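6. Teaching the first grab

This is the fun bit! Lay your artificial flowers on the cloth and jog the Grorkach arm down slowly until the open fingers are either side of a bare piece of stem.
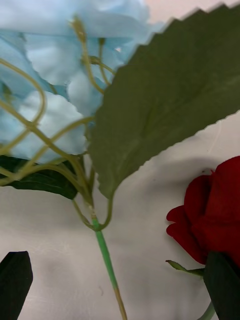
7. Set grip force to 10. Stems squash easily, so go up by 3 at a time -- never more.

8. Press Save Pose, then lift.

Caution: keep your own fingers clear while the arm is live.

Note: leaves fool the colour finder. Aim for the stem, well below them.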